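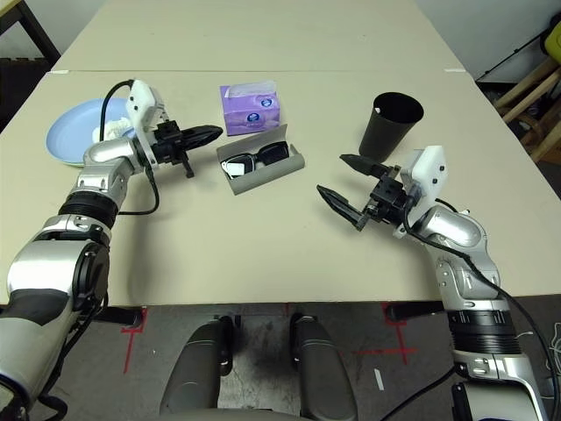 Kitchen and front of house help wanted, Troltberg Guesthouse, Claststead

We use cookies to make this site work. Accept / Manage

Busy season coming, two of our regulars have moved on. Need 2 people, start January if poss. Small place, walkers mostly, a few fishing parties, and the quiz crowd in the bar.

The jobs:

Breakfast cook. In for 6.30am, done by noon. Full cooked breakfasts, porridge, packed lunches for the walkers. Baking a bonus, bread comes from Lacerda's in the village so no need to do loaves. Must be ok with the old range, it has its moods.

Front of house / tables. Lunches and early suppers. Laying up, serving, clearing, taking bookings over the phone, bit of bar work when it's heavy. Training given. Over 18s only for this one becuase of the bar.

Hours: 7 shifts a fortnight to begin with, more in summer if you want them. Every other weekend off, we do stick to that.

Pay: talk to us. Tips split evenly, kitchen included. Meal on shift. Room available in the annexe (Virgate Cottage), 195 a month, bills in, shared bathroom. No pets in the annexe sorry. Parking round the back, not in the lane. 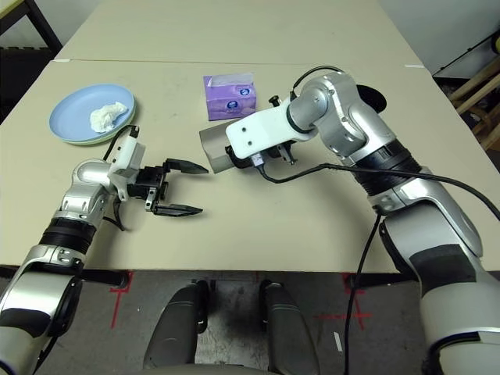

Light blue plate, purple pack of tissues.

What we want: turn up on time, be decent to guests and to each other, don't mind washing up. Food hygiene certificate handy for the cook's job, we'll pay for the course if you havent got one. No CV needed for tables, just a few lines on where you've worked. Cook applicants please say what you've cooked and how many for.

Buses are poor before 7am so breakfast cook needs own transport or the room.

Trial shift paid, both jobs. Wear dark trousers and flat shoes, aprons are here.

To apply, ring and ask for Leif Briem, afternoons best, or drop a note in at the desk. Eyvindur Grímsdóttir does the rota so ask for her if its about dates or swapping weekends. Places go as soon as we find the right people, no closing date.

Contact us | © Troltberg Guesthouse | Back to top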